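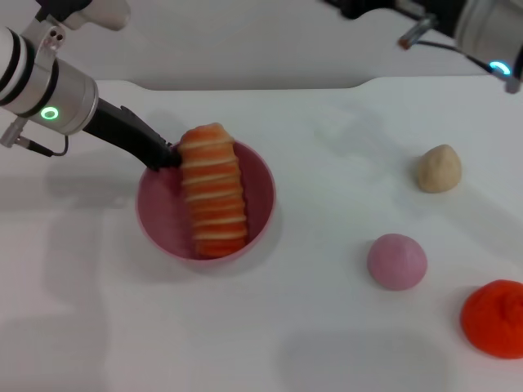
A pink bowl on a white tabletop, with an orange striped object standing inside.

The Orkby Visitor Office oversees the lakeside walking route between the old ferry landing and the Wesska overlook. Its director spoke with the regional travel bulletin on March 9, 2022, regarding plans for the coming season.

"Most guests arrive by car and leave the same afternoon," the director said. "We would like them to stay for supper." The office has placed 30 new trail markers and reopened the Mimura footbridge, which had been closed for 2 years.

The overlook stands 700 feet above the water. Asked whether the climb suits families, the director was measured. "The lower path is level and suits strollers. The upper path has 3 steep sections — we ask visitors to read the sign before they start."

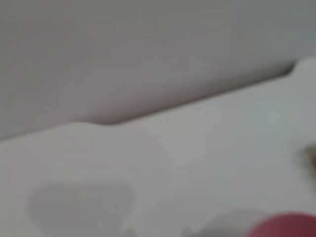 A broad white panel against a light gray surface.

Parking at the Kılıçarslan orchard will remain free through August. The office is still in talks with the county over a shuttle from the rail station. "There is no agreement yet," the director said. "Visitors should plan on driving or walking from town."

Maps are available at the front desk.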